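Zotent Pamura – Manual de instalação e utilização

Secção 4. Preparação do posto e primeira separação de peças pequenas

Esta secção aplica-se ao braço Pamura com garra de dois dedos e câmara de punho, nas versões de bancada. Antes de começar, a base deve estar fixa (secção 2) e o módulo de controlo ligado e configurado (secção 3). Quem comprou o conjunto de separação Cisternas encontra na mesma caixa o tabuleiro de compartimentos, as pontas finas para a garra e o cartão de calibração.

Tempo de execução: menos de uma hora para quem já fez a calibração uma vez. Na primeira instalação, conte com mais.

CUIDADO
Mantenha as mãos fora da área de trabalho sempre que o anel luminoso da base estiver laranja. Os dedos da garra fecham sem aviso sonoro quando o programa está em modo automático.

4.1 Material necessário

Braço Pamura instalado e com firmware de outubro ou posterior
Tabuleiro de compartimentos
Parafusos, porcas e pernos para o ensaio
Cartão de calibração
Chave sextavada fornecida com a garra
Pano seco que não largue pelo

As peças de ensaio não vêm incluídas. Use ferragens que já tenha na oficina, desde que sejam metálicas e sem óleo. Peças com restos de massa lubrificante escorregam entre os dedos e sujam as almofadas interiores.

4.2 Posicionar o tabuleiro

1. Desligue o modo automático no painel da aplicação Lallunach e confirme que o anel da base fica branco.

2. Limpe a superfície da mesa com o pano seco.

3. Coloque o tabuleiro ao alcance do braço, com a extremidade mais próxima a 246 mm do centro da base. A distância não tem de ser exata ao milímetro, mas abaixo deste valor o cotovelo do braço pode entrar em limite de junta.

4. Deixe o tabuleiro assente em toda a base. Se balançar ao pressionar um canto, mude-o de sítio.

5. Não é necessário alinhar o tabuleiro com os eixos do braço. A aplicação calcula a rotação a partir das paredes divisórias, e uma colocação em diagonal é aceite sem alterações ao programa.

Nota: em tampos brilhantes, o reflexo da iluminação de teto pode ser lido como uma peça metálica. Se isso acontecer, rode o candeeiro ou reduza a intensidade antes de mexer nos parâmetros de deteção. Tampos com veios ou desenhos são suportados, mas exigem que a zona de procura fique limitada ao interior do tabuleiro (ver 4.5).

4.3 Distribuir as peças

1. Separe as peças por tipo. Porcas num compartimento, parafusos curtos noutro, pernos mais compridos noutro.

2. Deixe pelo menos um compartimento vazio. Será usado como destino no primeiro ensaio.

3. Espalhe as peças numa só camada. O programa de ensaio não resolve peças empilhadas e para com o código E-Camada.

4. Deite as porcas com o furo virado para cima. As porcas de pé são detetadas, mas a garra tenta apanhá-las pela face errada e costuma largá-las a meio do percurso.

5. Afaste das paredes as peças que lhes estejam encostadas. Os dedos precisam de espaço para descer dos dois lados.

Nota: os parafusos podem ficar em qualquer direção. Um perno pousado em cima de outro deve ser corrigido à mão.

4.4 Aproximar a garra

1. Na aplicação, abra Movimento > Manual e escolha a velocidade Lenta.

2. Leve o braço à posição Vigia. O punho fica virado para baixo, 300 mm acima da mesa.

3. Abra a garra por completo com o botão Abrir. Os dois dedos devem mover-se ao mesmo tempo. Se um deles ficar para trás, interrompa e verifique o aperto das pontas com a chave sextavada.

4. Desça o punho com a seta vertical, em toques curtos, até à altura de observação próxima. O valor indicado no painel deve ser 189 mm.

5. Desloque o punho até o tabuleiro aparecer entre os dois dedos na imagem da câmara. Os dedos ficam sempre visíveis na parte inferior da imagem.

6. Compare o que vê no ecrã com a vista seguinte. As porcas devem distinguir-se bem, com os furos mais escuros, e a extremidade vazia do tabuleiro deve ficar entre os dedos.
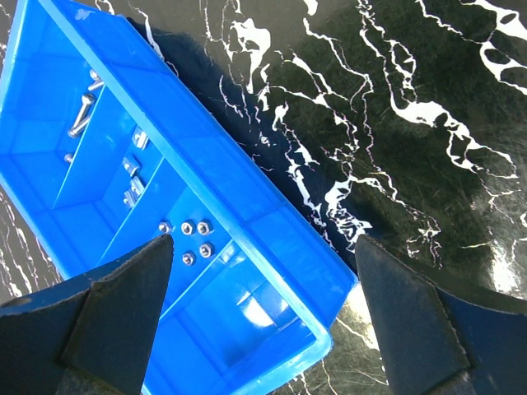
7. Se o tabuleiro não ocupar uma parte comparável da imagem, suba ou desça o punho até se aproximar desta vista. Não é preciso ver o tabuleiro inteiro. Basta que o compartimento de origem e o de destino estejam completos na imagem.

8. Toque em Guardar vista e atribua-lhe um nome. Evite acentos e espaços, que a versão atual da aplicação substitui por traços.

CUIDADO
Não desça o punho com um dedo por cima da borda do tabuleiro. As pontas finas dobram com facilidade e uma ponta dobrada tem de ser substituída. Endireitá-la com um alicate altera a distância entre dedos e anula a calibração.

4.5 Definir origem e destino

1. Na vista guardada, toque em Zonas > Nova.

2. Desenhe o contorno do compartimento das porcas, por dentro das paredes. Deixe uma margem pequena a toda a volta.

3. Marque a zona como Origem e escolha o tipo de peça Porca sextavada.

4. Repita para o compartimento vazio e marque-o como Destino.

5. Ative a opção Ignorar fora das zonas. Com ela ligada, a mesa e os outros compartimentos deixam de ser analisados.

6. Toque em Testar deteção. Cada porca encontrada recebe uma marca verde. Uma marca amarela indica que a peça foi vista mas não há espaço para os dedos.

7. Para cada marca amarela, desvie a peça com a mão e repita o teste. Antes de o fazer, confirme que o anel da base está branco.

Nota: arranhões e manchas no tampo não afetam a deteção quando a opção do passo 5 está ativa. Riscos no fundo do próprio tabuleiro podem dar marcas falsas em peças muito pequenas.

4.6 Ajustar a força

A garra vem regulada para peças rígidas de tamanho médio. Para ferragens miúdas, reduza a força antes do primeiro ciclo.

1. Abra Garra > Força e selecione o nível 6.

2. Toque em Fechar com uma porca segura à mão entre as almofadas, pegando-lhe por baixo com uma pinça de plástico. Não use os dedos.

3. Puxe a porca ligeiramente. Deve resistir sem que as almofadas se deformem de forma visível.

4. Se escorregar, suba um nível e repita. Se as almofadas ficarem marcadas, desça um nível.

5. Guarde o valor junto com a vista. A aplicação pergunta se o quer aplicar a todas as peças; responda Não se tiver mais do que um tipo no tabuleiro.

4.7 Primeiro ciclo

1. Afaste-se da área de trabalho e mude a velocidade para Lenta, caso a tenha alterado.

2. Selecione Programas > Ensaio de separação.

3. Toque em Iniciar e mantenha a mão perto do botão de paragem. O anel da base passa a laranja.

4. Observe a descida à primeira peça. Os dedos devem entrar um de cada lado da porca sem tocar no fundo. Se ouvir raspar, pare e aumente a folga vertical em Garra > Folga.

5. Deixe o programa terminar. No fim, o braço regressa à posição Vigia e o painel mostra o número de peças transferidas e o número de tentativas falhadas.

6. Verifique o compartimento de destino e compare com o painel. Quando os valores não coincidem, o mais comum é ter sido apanhado um par de porcas juntas numa só tentativa. Afaste-as e repita.

Depois de um ciclo completo sem falhas pode passar à velocidade Normal. Recomendamos não usar a velocidade Rápida com tabuleiros soltos, que podem deslizar no tampo com o toque dos dedos. O conjunto Cisternas inclui tiras antiderrapantes para este fim.

4.8 Problemas frequentes

A câmara mostra a imagem, mas nenhuma porca recebe marca.
Confirme o tipo de peça na zona de origem. Se estiver correto, limpe a lente com o pano seco e repita o teste. Um brilho forte dentro do compartimento também pode esconder as arestas.

Os dedos descem ao lado da peça, sempre para o mesmo lado.
A calibração do punho perdeu-se. Repita o procedimento do cartão (secção 3.6). Isto acontece depois de trocar as pontas ou de uma pancada na garra.

O braço para a meio e o painel indica E-Limite.
O tabuleiro está perto demais da base. Volte ao ponto 4.2 e aumente a distância.

A peça cai durante o transporte.
Suba a força um nível. Se continuar, veja se as almofadas têm gordura e limpe-as com álcool isopropílico.

A aplicação não guarda a vista.
Já existe outra com o mesmo nome. Apague a antiga ou escolha um nome diferente.

Texto da secção 4 revisto por Uriel Núñez, assistência técnica Zotent, em 4 de julho de 2019. A manutenção das pontas e das almofadas é tratada na secção 5.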